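Clonwood Evening Course in Robot Programming
Handout 2: The kitchen task in simulation
Version of 3 September 2022

Before you start

Please read this handout before the lab and not during it. You need your account for Okau (the simulator), the starter folder, and the notes from Handout 1 on coordinate systems. If your simulator does not open, write to the course desk before the lab, not after.

In July the class worked only with blocks on a flat table. Now we move to a kitchen. The arm is the same and the commands are the same, but the arm has less free space, and a mistake in planning shows very quickly.

2.1 The task

Your program must bring the gripper from its start pose to a point over the sink, hold it there, and then bring the arm back to one side. It must not touch the faucet or any of the things standing on the counter. You may use the planner that comes with Okau, or you may write the waypoints by hand. Most students do it by hand the first time and I recommend it.

The hold point is defined in the task file with respect to the sink, so do not type numbers which you read from the screen. When the counter is moved in a later exercise, your numbers will be wrong and the task file will still be right.
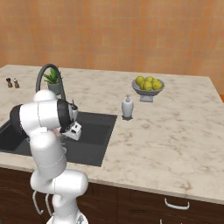
One student asked after the last lecture whether it would be easier to turn off collision checking until the path looks good, and to turn it on again at the end. It is easier, yes, but I advise against it. You will get a path that goes through the objects, and then you must make it again from the beginning. Keep the checking on and reduce the speed to 50 percent.

2.2 Waypoints

A waypoint is a full set of joint angles, and the gripper position alone is not enough. The same gripper position can be reached with the elbow in different places, and only some of them are acceptable. Write the waypoints in the file in the order in which the arm must visit them. Give each one a name that another person can understand. "Above_sink" is a good name. "p7_new_final" is a bad name.

Between two waypoints Okau moves all joints at the same time, so the gripper does not travel in a straight line. Many errors in the reports come from this.

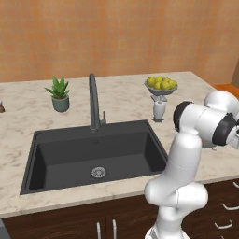
The return pose deserves the same care as the hold pose. Students often check the gripper and forget the rest of the arm. When the arm stands to the right of the sink, its upper part is in front of the counter near the pump bottle and the fruit bowl, so look at the distance between the links and these objects also. Turn the view and look from another side before you decide that the pose is safe. One view can make a small gap look like a big one.

2.3 What to hand in

Put in one folder:
- your waypoint file
- the log file written by Okau
- a report of no more than 2 pages

In the report, explain how you chose the elbow position and describe one path that you rejected. A failed attempt with a good explanation receives points. The exercise is marked out of 79, the same as the Tkachuk exercise, and both have equal weight in the final grade.

Students in the Flillthorpe group use the same files but hand in through their own course page.

For reading, look again at the section on joint limits in Handout 1. We will need it for the next exercise, where the gripper must close on an object.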